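Gripper notes, 2018-02-08

I have been at Custlow trying the hand-held gripper against the older Pap one, mostly on bathroom jobs. I did 38 runs with the new fingers at the sink. The pump bottles and the tap lever are good tests because neither likes a sideways push.

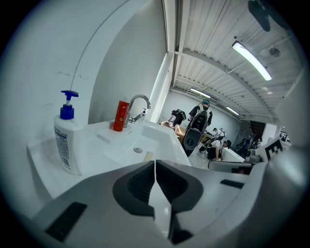

Edgars Lill thinks the ribbed pads are too soft for pump bottles and would go back to flat ones. I don't agree yet – the flat ones slipped on me 5 times in one morning.

Weight is the bigger worry. My wrist was sore by the end, and the view from the gripper camera tilts when I get tired. Small things by the basin are still the hardest to pick up cleanly. 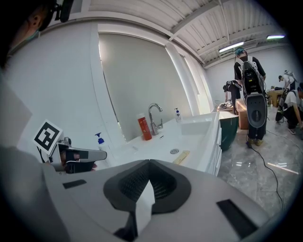

Hajnalka Lakatos: Did you try it with the wider opening? Ours at Lavulside was much better on bottles after that, but worse on small blocks.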